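Filed under: Flash Fiction / Short Reads

The Last Bus to Tresine

The bus was supposed to leave at seven. It didn't. Rain on the roof of the shelter, one bulb, a timetable for a line that closed years ago. She had the bag between her feet and the letter in her coat and 148 in the good envelope, all of it in small bills.

Bera was behind her. Fine. Let it stay there.

A man with a dog came and stood too close. The dog smelled like a wet rug. He asked was she going over the pass and she said yes, Tresine, and he made a noise through his teeth. Road's bad, he said. January, road's always bad. He said it like it was her fault.

Her mother's house was up there. Had been. The letter said the roof was going and the buyer wanted an answer, and the buyer was Plastier, the quarry people, who already had everything on the other side of the creek. One signature. They'd pay 1000 more if she signed before spring. She'd read that line so many times the fold had gone soft.

Headlights. Not the bus – a milk truck. Then the bus.

She took the seat over the heater. The dog lay down in the aisle and everyone stepped over it. Past the sawmill, past the church with no door, up and up, the windows fogging so she had to keep wiping a hole with her sleeve. She remebered doing that as a kid. Same hole practically. Same sleeve.

At the top the driver stopped and got out to look at the chains. The sign said 1341 meters. Somebody had shot at the sign. It was very quiet with the engine off, just the dog breathing, and she took the letter out and read it again in the bad light and couldn't make it say anything new.

What did she want with a house. No heat, no phone, the plum trees gone wild. Her sister would of said sign it, sign it today, what's wrong with you. Her sister had been dead four years and was still right about most things.

The driver climbed back in, stamping. Twenty minutes, he said. Maybe more.

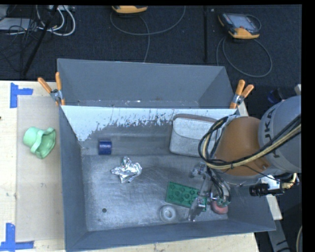
A dark blue cylinder on its side in a gray metal bin.

The lights of Tresine came up all at once under the last bend. Fewer than before. The Krajčí bakery still had its lamp on, the yellow one, and she felt her stomach turn over like she was late for school.

She got down. The man and the dog went off left without a word. Snow here, not rain. She had the key on a string around her neck, it had been there since the funeral, and she pulled it out warm and stood holding it.

The gate was stuck. She put down the bag and kicked it – twice – and went in.

We use cookies to remember your reading preferences. By continuing to browse you accept our cookie policy.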